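Music History 2, final report
Topic: The Saten Quartet and the Badurwood sessions
Draft turned in Fri 23 September

What I wanted to find out

Why a jazz quartet with one small record still gets played on the local station every week. The record is Karam, four tracks, 42 minutes. Only 300 copies pressed the first time. I picked it because my uncle had one and the sleeve notes were so thin, no recording dates, just "Badurwood, January" and the instruments.

What I did

Listened to the whole record eleven times, headphones and then speakers. Made a timing chart for each track (who solos, when, how long). Read the back issues of the Custmont arts paper at the library, the ones that aren't scanned yet. Tried to find a second pressing to compare. No luck, so everything here is from the first.

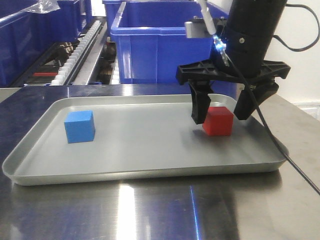 Side one is the tenor player's side. Long solos, hardly any rests, he leans on the low notes and lets them go a bit sour. The title track opens with bass alone for almost a minute and the drums come in on brushes, very quiet. By the middle the tempo has crept up. I tapped it out twice, start and end, and the end is clearly faster. I don't think they planned it. The paper called it "restless" which is fair.

Side two is different. Piano takes over. The slow tune is the one the station plays and I think its the best thing on there, the left hand hardly moves and the tune sits on top. The last track is a blues, pretty ordinary until the bass solo.

The live question

The paper says the band played the Custmont hall the same winter and 205 people came. Review is short and mostly about the heating. It does list the tunes, and three of the four are on the record, so they were probably playing this stuff live before they recorded it. Can't prove that, the review has no exact date either.
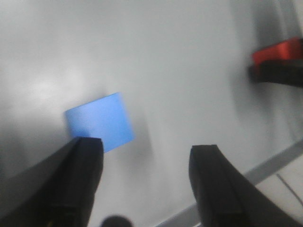 Fig. 2. Blue block on the pale work surface, with its shadow to the right.

What went wrong

Timing chart took way too long. I started over after side one becuase I was mixing up the end of the piano solo with the start of the next head. Also should have asked the station for their playlist earlier, they never wrote back.

What I think now

The record lasts because of side two. Side one is more exciting the first time but I got tired of it. Would like to hear the second pressing if there is one. Sources on next page.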